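Moving the backups off the old box

I have finally retired the file server that lived under the stairs. It ran for years on a pair of spinning disks and a version of the operating system I should have replaced two upgrades ago. The trigger was a failed restore. Setsuko Matsuda asked me for a set of scanned letters I had been keeping for her, and the archive opened, listed its contents and then stopped with a checksum error on the third file.

The letters were recovered from a second copy, so nothing was lost. What bothered me was that the nightly job had reported success throughout. It checked that the archive had been written and that its size was greater than zero. It never read anything back.

The new arrangement is as follows. The live files sit on a machine called Saavedra. Each night it takes a snapshot and sends the changes to a second machine, Mondonia, in another room. Once a week the changes also go to a disk that Thierry Jacquet keeps at his house, encrypted before they leave mine. He holds no key and does not want one.

The part I spent most time on is the verification script, which I have named Wevness for want of anything better. It picks 50 files at random from the most recent snapshot, restores them to a scratch directory, hashes them and compares the results with a list made when the files were first stored. If any hash differs, it sends me a message and refuses to delete old snapshots until I clear the fault by hand. A full pass over everything takes too long to run nightly, so that is scheduled for the first of August and monthly after that.

Two notes for anyone doing the same. First, store the hash list somewhere other than the disk it describes. Second, test the failure path. I changed one byte in a restored file and found that my script logged the mismatch correctly and then exited with status 0, so the scheduler thought all was well. That was a missing line – easily fixed, but it had been there for 22 days.

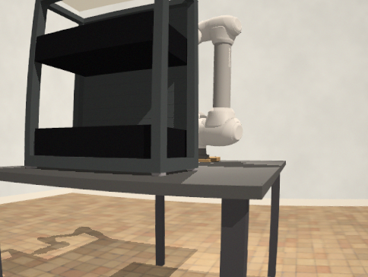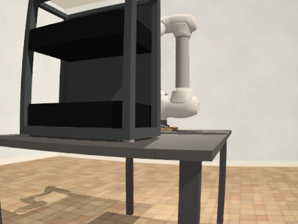
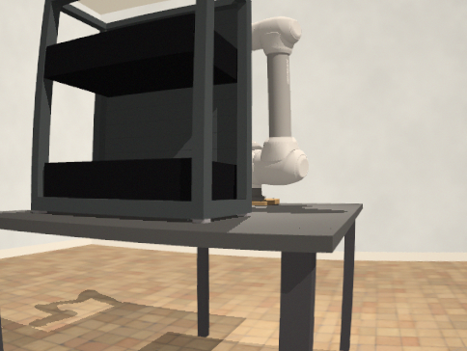 The remaining job is where to put the hardware. Both machines are on the floor at present, and the cables are a nuisance to trace. I want an open frame, four uprights and nothing on the sides, much like the dark grey unit on the table, so that I can reach the back of a machine without pulling it out. Two levels would do. The lower one would take Saavedra, which is heavy, and the upper one the switch and the power supply. Mondonia stays in the other room, as the whole point of it is to be elsewhere.

I still have to decide how long to keep the monthly snapshots. At present they are never deleted, and the disk will fill up before the winter.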